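Clearing the odds and ends

9/29/24

I've been putting off the small stuff since we moved to Jiltham. The big furniture was easy. Caradog James brought his van over and it was done in a morning. What was left was everything that had lived in drawers and on windowsills, and none of it belongs together.

Mirjam told me to stop sorting by room and put it all through one grey bin, a few things at a time. When the bin is empty you fill it again. I've kept to that for 9 days now and the hall cupboard is finished.

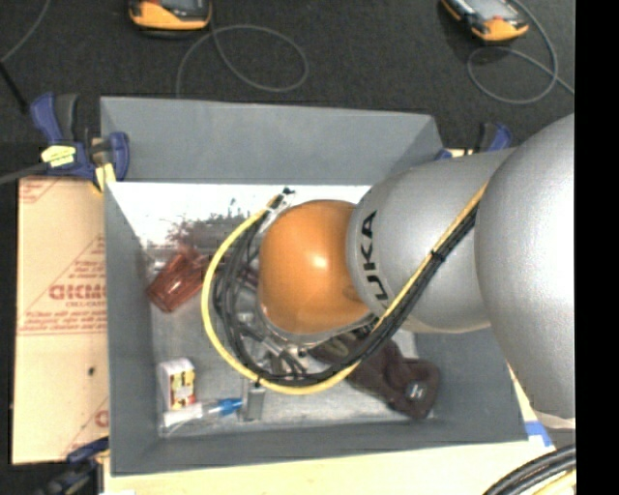
A cup, a little box and a syringe-type tube with a blue cap, all in one go.

Cups go back to the kitchen if they aren't cracked. The reddish-brown one stays, as I use it for rinsing brushes. Small boxes get opened before anything is decided, after I nearly threw out a set of fuses last week. Capped tubes go on the shelf in the shed with the glue.

I've got the two drawers from the landing still to do, and a carrier bag Arwel left here in the spring. I'll ring him about that in October.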